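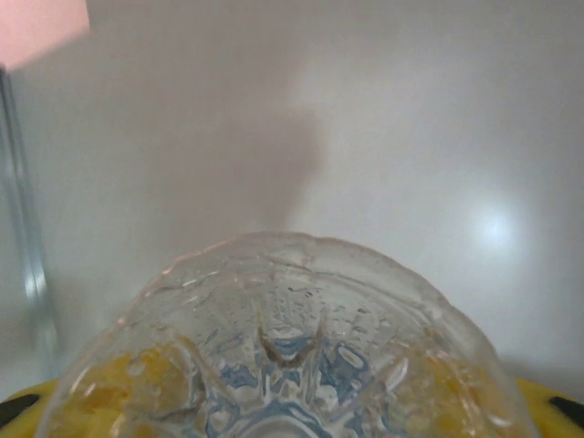

Setting Up Automated Bottle Sorting at Shared Workstations

Prususden introduces robot arms at its recycling stations in November. Staff who now clear bottles and cartons by hand will move to setup, checking and bag changes. No positions are being removed. This page explains how to prepare a station and how duties are divided under the Stakura program.

Before a run

1. Read the shift sheet and sign in at the station.
2. Fit a new bag in the bin and fold its edge over the rim.
3. Empty any bottle that still holds liquid. Droplets left inside are acceptable.
4. Lay bottles and cartons on their sides, with space between them.
5. Keep hands clear of the work surface and select Start.

During a run

One staff member may oversee up to 3 stations. If an arm stops, press Pause before reaching in. Do not pull on a cable or push an arm by hand. Remove the item, place it in the manual tray and record the stop in the Weldu log.
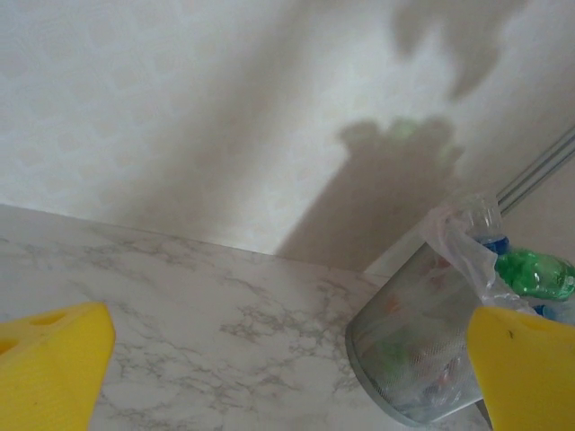 Who changes the bag when the bin is full?
The staff member overseeing the station changes it, after pressing Pause and waiting 20 seconds.

Changes to daily work

Each staff member completes 9 hours of paid training before overseeing a station alone. Lifting and bending should decrease, while time spent watching and recording will increase. For this reason, supervisors must rotate staff between station duty and other tasks during every shift. Log entries are used to adjust the equipment and are not used to rate individual performance.

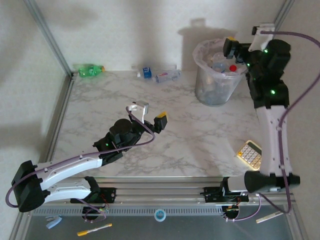
Two-arm station with bottles and a carton at the back of the work surface and a lined bin at right.

After a run

Select End, wait until both arms are still, and wipe the surface. Tie the bag and take it to the collection point. Report any damage to the Vakasura service desk, extension 232, before the next shift begins.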